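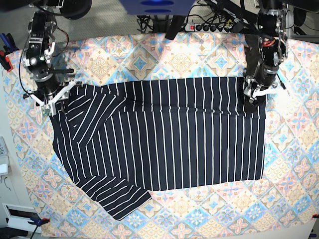
Folding a striped top neatly took me years to get the hang of, and I say that as someone who has been writing these pages since one very cold February in Prillach! Stripes are a lovely help once you let them guide you. On the navy pinstripe, the lines of the body run straight up and down while the folded-in sleeve slants across them, so you can tell at a glance which part is which. Lay yours face down on a cloth you like (mine are always patterned, and I find a pale one best under dark clothes) and smooth it out from the middle with the flat of your hand.

Hold the top by its two upper corners and give it a gentle pull until that edge is straight. Fold the first sleeve inwards across the back, then do the same with the other. If a sleeve is long, turn the cuff down towards the hem so it doesn't stick out at the side - Halfdan Hauksdóttir taught me that one, and I still think of her every ironing day.

Before you go any further, check the cuffs and the neck.

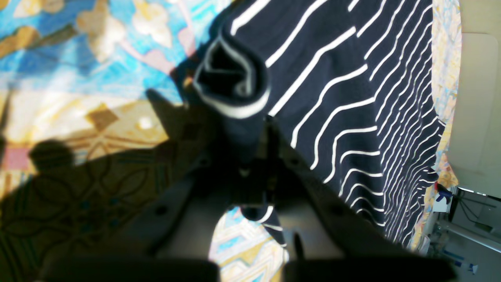 A rolled edge will leave a lump in the finished fold, so slip two fingers inside and ease it flat. Knitted tops need a bit more patience here, as they like to gather up again the moment you let go.

Now bring each side in towards the centre, keeping the stripes as straight as you can, and fold the bottom up to meet the top. Thick tops are happier folded just once.

Related pages
Folding fitted sheets
Pairing socks the Steltdale way
16 ideas for a small airing cupboard

Contact Cosmin Iordache | © Tristham Home Pages | Back to top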